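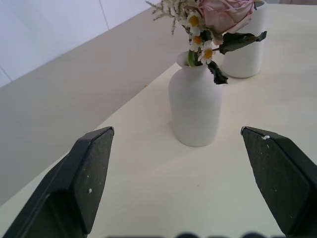

Work, Machines and People
Handout 4: The flower bench at Drerkdale
Thursday, September 24, 2020

Read this before section. It's my lecture notes cleaned up a bit, plus the things I ran out of time for (sorry, I talked way too long about warehouses again).

Last week we did the big stuff, conveyor lines and palletizers. This week I want you thinking small. Drerkdale is an event supply firm that makes up table arrangements for hotels and weddings, and in a busy week its main site at Stallthorpe sends out 2,000 of them. Until this March, every one was handled by people from start to finish. Now part of the bench work goes to an arm with a two-finger gripper, running a control package called Flistis. There are 49 people on the floor, and the firm says it hasn't let anyone go. Keep that in your head, but don't stop there! Headcount is the first number everybody asks for, and it tells you very little about what a day at work feels like.

1. What's the task?

Write "arranging flowers" on your task sheet and I'll hand it right back to you. Break it up. Somebody picks stems, strips them, trims them, sets them in the vase, turns the vase, fusses with it, moves it to the tray, checks the tray against the order. The arm does the moving. It closes on a vase, lifts it, and puts it where it goes.

Sounds easy, right? Think about a white ceramic bottle with a round body and a narrow neck, standing in front of a tall straight cylinder. You'd want to hold those two shapes differently. Then add a big dusty-pink rose, a few daisies and a wisp of dried grass up around the tops, with one leaf hanging down over the neck of the bottle. Your own hand would slide under that leaf and you'd never think about it. For the arm, somebody has to decide how low to grip, how wide to open, and how close to the petals is too close.

2. Where did the skill go?

This is the part I care about most. The people at the bench used to carry their own vases, and while they carried them they looked at them. One arranger told me she caught most of her mistakes on that little walk. Take away the walk and you've saved her wrists (a real gain — she was very clear about that), but you've also taken away her second look. The site ended up adding a pause before pickup so the arranger can give the piece one more turn. It isn't in the job description. Put it on your task sheet anyway.

There's new work too. Someone wipes down the fingers, someone clears the table, someone teaches the arm a new vase when the catalog changes. At Stallthorpe the teaching fell to whoever was patient with it, and for months it paid nothing extra. Is that a promotion? A chore? I go back and forth.

3. Pace

In the old setup, people sped up and slowed down together. The arm keeps one speed. On the first shift we watched, it handled 300 pieces, and 41 of those needed a person to step in. Please don't read that as a grade for the machine. Read it as 41 interruptions, landing on people who were in the middle of something else.

Several arrangers told me they'd started leaving the tricky, droopy designs for the end of the shift. Others built them a little tighter so they'd be easier to pick up. So the product was changing, very quietly, and I don't think the sales office had noticed.

For section

Bring a task sheet for a job you've done yourself. Any job, dishwashing counts. Mark the steps you'd happily give away, then go back and mark anything you learned or noticed while doing those same steps.

Read the Liyanage chapter on handling work, at least the first half. The wage tables can wait until next week, when we'll go through them together — bring a calculator or a friend who likes them.

Task sheets go in the box outside my office. Stapled, please!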